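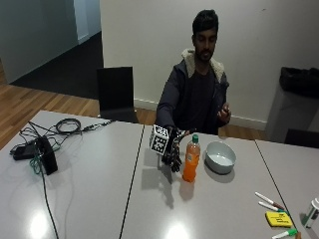
How do you pour juice from a full bottle into a bowl without splashing the table?

Stand the bottle close to the bowl before you open it, tip it slowly with the mouth of the bottle just over the rim, and let the juice run down the inside wall of the bowl. That is really the whole of it, but there are a few little habits that make it easier, and I'm happy to go through them at my usual leisurely pace.

Start with the bowl. A shallow white one is lovely for a fruit jelly or a cold soup (you can see the colour of everything so well!), but it fills up much sooner than you expect, so stop well below the rim. Put it down on a flat surface, away from any join if you have pushed two tables together, and leave it there. Carrying comes later.

Now the bottle. Check the cap is tight and turn the bottle over gently 3 times, as the thick part of orange juice likes to settle at the bottom. Set it upright again, hold it low down with one hand and unscrew the cap with the other. Don't squeeze! A soft plastic bottle that is full to the neck will send a good spoonful over your fingers, as my tablecloth found out one Sunday in August.

Pour in a thin stream. If the bottle starts to glug, you have tipped it too far, so bring it back a little until the air can get in past the juice. My old neighbour Béla Somogyi used to turn his wrist slightly as he lifted the bottle away, which catches the last drip on the lip, and I have done it his way ever since.

Wipe the neck with a damp cloth before the cap goes back on, or it will be sticky tomorrow. For my orange jelly I leave the filled bowl in the fridge for 16 hours, covered with a plate.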